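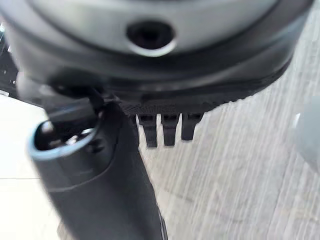
2022-07-12

Drisness Churches Together to welcome married couples for a weekend of prayer

Couples from across Drisness and the villages nearby are warmly invited to a weekend of prayer, Bible reading and good home cooking at Skasel Chapel this December. Martti Saarinen, the minister, will lead the morning talks on the book of Ruth, and there will be plenty of time for walks and quiet conversation in between.

"We've wanted to do this for years - my wife longer than I have," he said.

The chapel has room for up to 11 couples, whether newly wed or long married. To book a place, please speak to Hélder Pacheco after any Sunday service.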